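FOR RELEASE 1st June

Dratholm opens a closing course

Longate program gives wound closure the hours it rarely gets, and asks learners to spend them on the same short cut

PRANDDALE — Surgery gets its glamour from the opening. The closing tends to happen late in the day, when everyone in the room has started thinking about lunch or, depending on the schedule, about the lunch they missed. Dratholm, the Pranddale training center for surgical skills, would like to redress the balance with Longate, a course made up entirely of stitching.

Enrollment is open now. The course offers 200 places in its first year, and it covers one job: bringing the two sides of a straight cut together so that they meet evenly and stay there. There are no modules on leadership. There is a module on thread.

"People come to us able to explain closure beautifully," said Samina Arain, course director at Dratholm. "Then we hand them a curved needle, and the room gets very quiet. We like that part of the morning."

Longate grew out of a pilot in March, when a small group of learners placed 2,116 stitches in practice tissue under the eyes of Dratholm's teaching staff. Every one of them was looked at and marked. Plenty were good. A fair number were what the marking sheet calls "secure but unlovely," and the rest were taken out and done over, a fate the course treats as normal and the learners eventually did too.

The work is small. A needle that curves back on itself has to be held at the right spot and turned through the tissue along its own bend. Push it straight and it will object. Meanwhile the thread follows behind, looking for something to catch on, and it generally finds it.
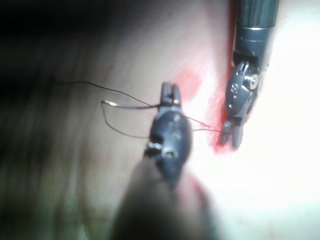
Thread, needle and practice surface at Dratholm, Pranddale.

The handover, in which one pair of jaws gives up the thread or needle and the other takes it, has its own session. Early drafts of the timetable gave it twenty minutes. It now has an afternoon. Learners are asked to make the exchange slowly, then slowly again, and are discouraged from making it quickly at all until somebody on the staff has stopped wincing.

Practice tissue for the course is sold under the name Kouris and was developed in-house by a team led by Lino Mancuso. It comes pale and soft, and it arrives at the bench looking far better than it will when it leaves. Mancuso's team spent much of the winter on the matter of how it should tear, a subject on which surgeons turn out to have strong and opposing views.

"We had one version that forgave everything," Mancuso said. "You could haul on the thread like you were starting a lawn mower. The learners gave it wonderful reviews, so we threw it out."

The present version is less popular and is expected to stay that way. If the needle goes in too close to the lip of the cut, the stitch pulls through. If it goes in too far back, the edges bunch up like a cheap curtain. The course handbook gives the first stitch a chapter to itself, on the theory that every later stitch has to live with it. Learners begin at one end of the incision and work along, and the staff will wait as long as it takes for the needle point to go where it was supposed to.

They do wait, too. Arain keeps a chair near the benches for the purpose, and it has been reupholstered once.

Thread gets nearly as much attention as the needle. There is always more of it than the learner would like, right up to the last stitch, when there is less. Longate teaches drawing it up and away from the cut in a clean line, keeping slack loops clear of the jaws, and noticing a snag before pulling on it. Of the three, noticing takes longest to learn. 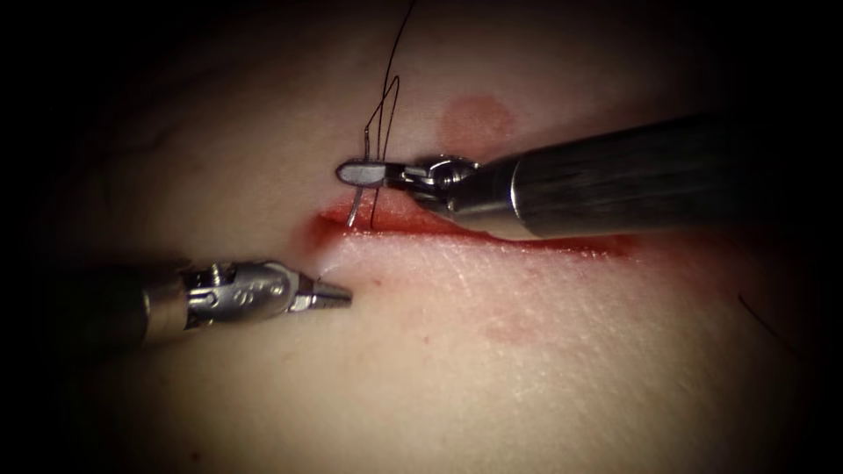 What learners will do

The course runs over three blocks, taken in order.

The first is needle work alone. Learners pick the needle up, set its angle, put it down and pick it up again. They pass it through uncut tissue, where there is nothing to close and so nothing to blame. Past groups have described this block as dull. Dratholm has passed the comment on to the people who designed it, and they were pleased.

The second block adds the incision. Learners place single stitches across a straight cut, checking depth and spacing on both sides before moving on. The far side is the one that goes wrong, because by then the near side has gone well and confidence has set in. Stitches are tied, trimmed and judged, and the tissue is swapped out when it has had enough.

The third block is the full closure, end to end, with a long thread to manage. Learners must keep the edges of the cut lined up without crushing them, a restraint that comes harder to some people than others. No time limit is set. A clock was tried during the pilot and taken down after everyone's spacing got worse.

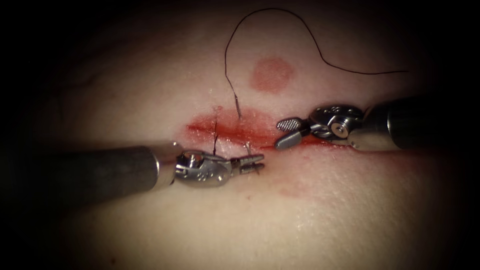 A long thread looped above the incision. Managing the slack is taught in the third block.

Marking is done on the finished closure and on how it was reached. A tidy row of stitches arrived at through a great deal of grabbing and regrabbing will lose points, and the learner will be shown where. Marks cover the handling of the edges, the bite of each stitch, the tension and the state of the thread. Neatness is on the sheet as well, toward the bottom, where it can be enjoyed by those who have earned everything above it.

Who it is for

Longate is open to surgical trainees, to practicing surgeons who suspect their closures have drifted, and to operating room staff who want to know what they have been watching. No one is asked on arrival which group they belong to, though Arain says the second is easy to spot: they are the ones who bring up how they were taught.

Dratholm heard from 405 people who asked to be told when booking opened. Anyone on that list will have received a message already and should check the folder where such messages go. Remaining places will be given out in the order requests come in. Booking includes all practice tissue, needles and thread, a printed handbook, and coffee that the center describes as adequate.

Learners may keep their final closure. Most do. Several from the pilot have also kept their first, and are said to store it face down.

About Dratholm

Dratholm is a surgical skills training center based in Pranddale. It runs short practical courses and produces Kouris practice tissue for its own teaching and for outside programs. Interview requests for Samina Arain and Lino Mancuso may be sent to the Dratholm press desk, which answers in the mornings.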